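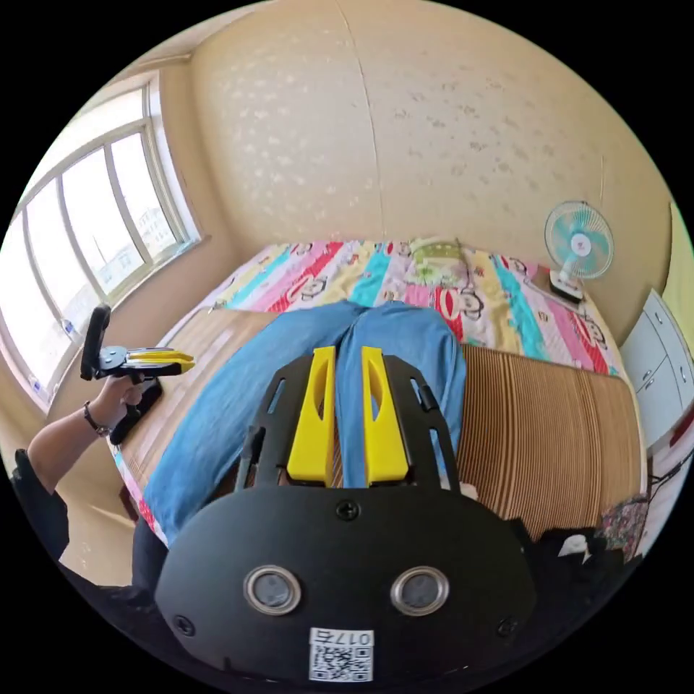
Print this page | E-mail this page

Horklow Lettings Support
Ticket: Heating cuts out overnight, flat 38
Status: Closed
Opened by: Poppy Ackroyd
Assigned to: Erhan Duman

Poppy Ackroyd, 07:50
The boiler has gone off again during the night. When I got up the radiators were stone cold and the display showed a flashing 2 with a small flame symbol crossed out. I pressed reset and held it, as the sheet on the cupboard door says, and it came back on. This is the third night running. Hot water in the evening is fine.

Erhan Duman, 09:15
Thank you. Could you tell me what the pressure gauge reads when the boiler is off, and whether the wall thermostat in the hall still has a number on it in the morning? Please don't top up the water until I have the reading.

Poppy Ackroyd, 09:40
Gauge is in the green, just under the middle. The thermostat was blank this morning but came back when I pressed a button. It has the Zultex name on the front. I changed the batteries in September when I moved in.

Erhan Duman, 10:05
Code 2 on that boiler is failed ignition after repeated tries. The blank thermostat may be a separate fault. Please do the following tonight:
1. Set the thermostat to manual, 18 degrees.
2. Leave the timer on the boiler itself switched to constant.
3. Note the time if you hear it trying to light and stopping.

Poppy Ackroyd, 07:20 (next day)
Went off at 03:10. I heard it click four or five times and then stop. Thermostat still had its number this time and said it was calling for heat. It was windy and there was a gurgle from the pipe that goes out through the kitchen wall.

Erhan Duman, 08:30
The gurgle is useful. Passing to Nikola Tomić, who covers gas for Nisamgate Court. I have asked him to look at the condensate pipe first.

Nikola Tomić, 13:45
Attended 12:30. Gas inlet pressure good at the meter and at the appliance. Flue intact, terminal clear. The condensate pipe runs outside along the north wall with almost no fall, and the last bracket has come away so the pipe sags in the middle. Water is sitting in the sag. Cleared the trap and got a fair bit of black sludge out of it. Boiler lit first time on six tests afterwards.
Pipe needs re-bracketing and lagging. I don't carry the larger size. Left it propped for now.

Erhan Duman, 14:10
Ordered pipe, brackets and outdoor lagging from Kılıçarslan Heating Supplies. Poppy, please carry on as normal and tell us if it stops again.

Poppy Ackroyd, 08:05 (next day)
Stayed on all night. Thermostat was blank again though.

Alper Coşkun, 09:25
I look after controls. The hall thermostat is an older type and drops out when the batteries are low, even new ones if they are the rechargeable sort. Which did you use?

Poppy Ackroyd, 09:50
Rechargeable, 2,000 on the side.

Alper Coşkun, 10:00
Those run at a slightly lower voltage and the unit reads them as flat. Ordinary alkaline, please, two AAs. The small 800 ones won't fit that holder in any case.

Nikola Tomić, 15:20 (four days later)
Pipe replaced with larger bore, three new brackets, proper fall to the drain, lagged full length. Ran for an hour with no lockout. Ignition electrode cleaned and gap checked while the cover was off.

Poppy Ackroyd, 18:40
Alkaline batteries in. Heating fine for a week now, no code, no blank screen. The gurgle has gone too.

Tin-yau Fu, 09:10
Closing. Flats 36 and 40 have the same pipe run on the north wall, so I have raised separate tickets for both. The sheet on the cupboard door will be changed to mention alkaline batteries.

Contact us | © Horklow Lettings | Back to top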